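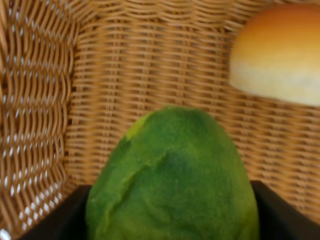
Esko Hyvönen arruma casas alheias há 9 anos e começa quase sempre pelos cestos. Diz que é a peça mais barata de uma cozinha e a mais mal usada. Na mesa onde conversámos, um fruto verde, de casca baça e com uma prega de lado, estava dentro de um cesto de vime claro. “A fruta fica em vime claro, porque se vê logo o que lá está”, explica. “Num cesto escuro e fundo, as pessoas esquecem-se dela.”

Hyvönen trabalhou na Huttunen, uma loja de artigos para a casa em Grundedport, antes de se mudar para Vornemthorpe e passar a trabalhar por conta própria. Na loja vendia caixas de plástico com tampa. “Vendi muitas. Depois ia a casa dos clientes e encontrava-as vazias, empilhadas em cima do armário. Levantar uma tampa dá trabalho. Um cesto aberto usa-se.”

O método que aplica chama-se Hevedine e cabe numa folha. Cada mesa tem no máximo 2 cestos, um para o que se come fresco e outro para o que vem embalado. O que se usa todos os dias fica de fora, à mão. Pergunto-lhe se isso não deixa a mesa desarrumada. “Deixa a mesa com coisas em cima. Para mim, desarrumado é quando se anda à procura de um copo.”

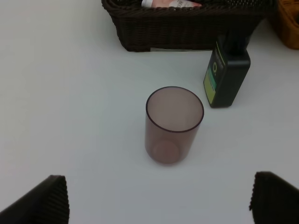

Copo translúcido e garrafa preta diante do cesto escuro. Ao fundo, à direita, um canto de outro cesto, mais claro.

Sobre a escolha do copo, é breve. Prefere os direitos, sem asa, porque ocupam pouco espaço e se arrumam depressa. A cor fumada é gosto pessoal. Quanto às garrafas, pede só que fiquem de pé e com o rótulo virado para quem se senta.

O primeiro trabalho por conta própria foi em junho, numa casa com mais de 200 frascos na despensa. “A dona não queria deitar nada fora e eu não a obriguei. Mudámos os frascos de prateleira e ela passou a cozinhar com o que tinha.”

Hoje recusa despensas grandes e aceita sobretudo mesas e bancadas. Para limpar o vime usa uma escova seca e, de vez em quando, um pano húmido. Os cestos secam depois à sombra, virados para baixo, e só voltam à mesa no dia seguinte.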